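I met the woman behind Wuvach, the little linen and towel shop, on a Saturday, and she was already talking before I'd got my coat off. "I started with 300 dollars and my aunt's dryer," she told me. The aunt has since asked for it back!
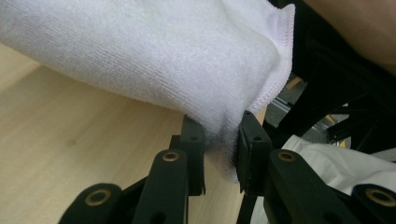
She buys from a mill outlet in Fellitz, 12 boxes at a time, and washes everything twice before she'll price it. "If it pills on me, it doesn't go out," she said. I asked about softener and got a look. "Never. Not on towels." 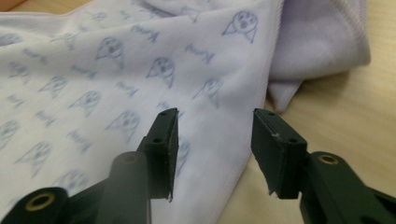
Her rent in Rutard went up to 765 in February, so she's thinking of selling online (her sister's idea, and she's grumpy about it). "People want to touch the stuff," she said, and then the phone rang.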